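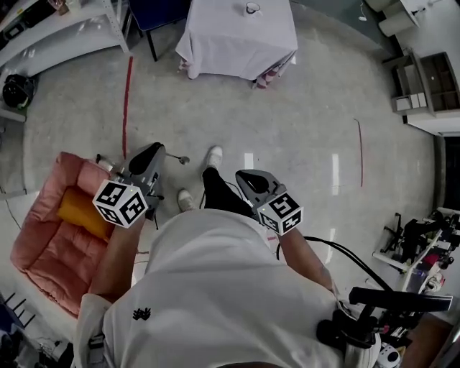
Hand-held grippers with marker cubes, seen from above

The Nimville Parish Survey: Printed Edition with Folding Map
Item 2944
Hardcover, 700 pages, with one folding map in a pocket inside the back cover
Published by the Pumphrey Local History Office

The Nimville Parish Survey records the buildings, boundaries, lanes and place names of the parish of Nimville, including the smaller settlements of Grirkus and Salis. The text was compiled by Covadonga Cordero and Uwe Schwerdtfeger from tithe records, estate papers and field visits. The map was drawn by Ákos Kiss.

Entries are arranged by settlement and then by street or farm. Each entry gives the earliest known form of the name, later spellings, past owners where recorded, and a reference to the source. Grirkus is treated in two parts, divided by the mill stream. The salt pans at Salis have a chapter of their own, with a list of tenants and a note on the sea wall. Churchyard inscriptions are not included and remain available in the earlier pamphlet, Item 2579.

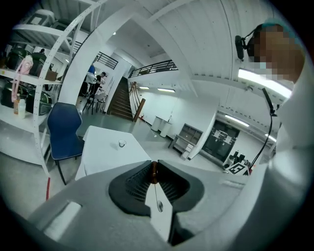
The folding map shows the parish boundary before and after the transfer of the northern farms to Pumphrey. Field names are printed in italic, and lost buildings are marked with an open square. A name that could not be placed with confidence appears in the index only. The map may also be ordered separately, flat or folded; flat copies are sent in a tube.

This printing corrects the list of millers at Grirkus and replaces the index of field names prepared by Knut Ackermann for the first printing. Owners of the first printing may request the corrected pages as a loose supplement of 60 pages at no charge.

Ordering
Copies are available by mail or from the reading room in Pumphrey. Libraries and schools should order on letterhead and will be billed on delivery. The reading room is closed throughout August, and mail orders received in that month are sent after it reopens.

Corrections to the text should be sent in writing to Henrik Stöcker, Survey Editor, with the page number and the source relied upon.

Page last revised 2024-06-07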